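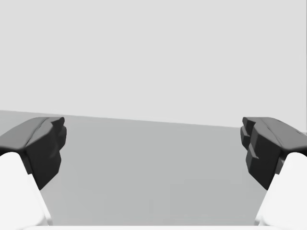
When Ginette Hawthorne joined Lomell, the rules for the simulated gripper filled one page. "Open the fingers, look at the table, go," she remembers. The present version has nine sections, and people do read it.

The house standard, called Elberg after the street of the first office, says what must be true before a grasping trial is counted. The fingers start fully open. The object list is written before the run. A trial that is stopped by hand stays in the record, with the reason beside it.

This last rule was not popular. In one early report 153 of 630 trials were missing, and the average looked very good. Dwight MacDonald, who reviewed it for Lavoie, sent it back with two questions. Both were about the missing trials.

Groceries have their own section. A short can and a narrow box ask for different grips, so the standard does not allow one score for both – each shape gets its own line. Labels stay on the models, also when the print is too small to read.

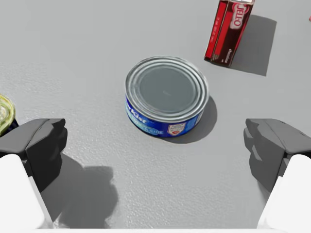

## What simulation cannot promise

Ghislain Dufour wants a stricter text in March. He asks that every result from simulation carries this word in the title, not in a footnote. Hawthorne agrees with him. They still discuss the size of the letters.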